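Gadarico Label Text

A plain text collection of what it says on the back of household bottles.

What you get

1502 text files, one per label, typed out by hand. Each file holds the back-of-bottle wording exactly as printed: directions, warnings, storage advice, boasts, and the phone number you are meant to call if you drink it. Spelling mistakes are kept. Some of them are the best part.

There is also index.csv, with one row per file, and a notes folder, where I argue with myself over whether "squeeze gently" is a direction or a warning. (It is filed under directions. I have doubts.)

Why this exists

I wanted to know how many ways there are to say "keep away from children." I assumed a weekend would settle it. The collection now takes up two shelves in my garage and a good part of my marriage.

Label wording is strange stuff. It gets read in bad light by people with wet hands, it has to satisfy a lawyer, and it is set in type that would embarrass a postage stamp. Most of it disappears when the bottle goes in the recycling. 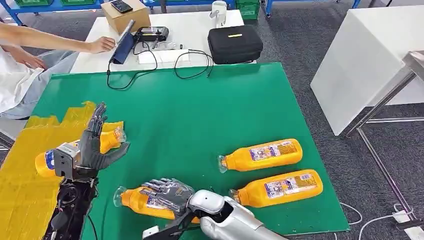 Shek wrote in the issue tracker that a label without its line breaks is only half a label, and that whoever typed up the first batch as solid paragraphs should be made to read a dosing chart aloud over the phone. The first batch was mine. Line breaks have been restored in all but 14 files, where I had already thrown the bottle out.

File layout

labels/ has the text files, named by number. The numbers mean nothing. I tried names that meant something and ended up with nine files called lemon.
index.csv has number, product type, language count, word count and a column called odd.
notes/ has opinions.

The odd column is yes or blank. A label gets a yes if it says something that made me stop typing. Examples include "do not use for any purpose," "shake before and after," and a stain remover that asks you to test it first on a stain you do not mind keeping.

How the typing was done

Every label was typed once, left alone for a week, then typed again from scratch. A script called Nanetti compares the two and complains. Where the two versions disagreed, I went back to the bottle with a magnifying glass and a desk lamp. Curved labels are slow going, as the line you want is always the one around the corner.

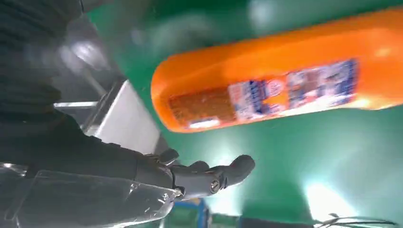
Text recognition software was tried early on and dropped. It read "rinse" as "nurse" often enough to change the tone of the whole collection.

Known problems

Product types are my own and they wobble. "Cleaner" and "cleanser" are two separate types for reasons I can no longer defend.

Only back labels are covered. Front labels are mostly the word NEW.

349 files contain more than one language. I typed the ones I can't read letter by letter, so please treat the accents as a best effort.

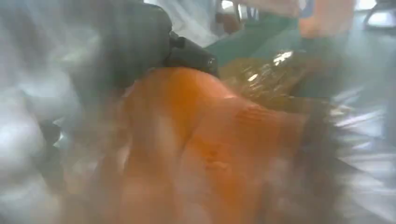
Adding a label

Type it twice. Keep capitals, line breaks and mistakes. Leave out batch codes and dates. If a word has been rubbed away, put three question marks and resist the urge to guess. Then open a request and wait, as I do these on Sundays.

Jollance format files are accepted if you already have them, but they will be flattened to plain text, and I will sigh.

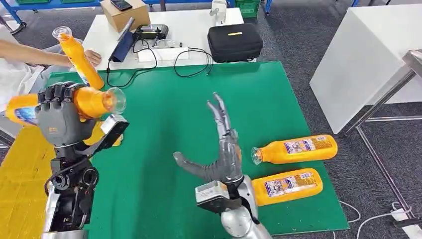

Photo: Gadarico project. Same terms as the label notes.

Terms

The index and notes are free to use for anything. The label wording belongs to whoever wrote it. If that is you, please get in touch, I have 96 questions and most of them concern commas.

Changes

Latest release: Wednesday, November 15, 2023. Fixed line breaks, merged two bleaches that were the same bleach, removed a shampoo that was a salad dressing.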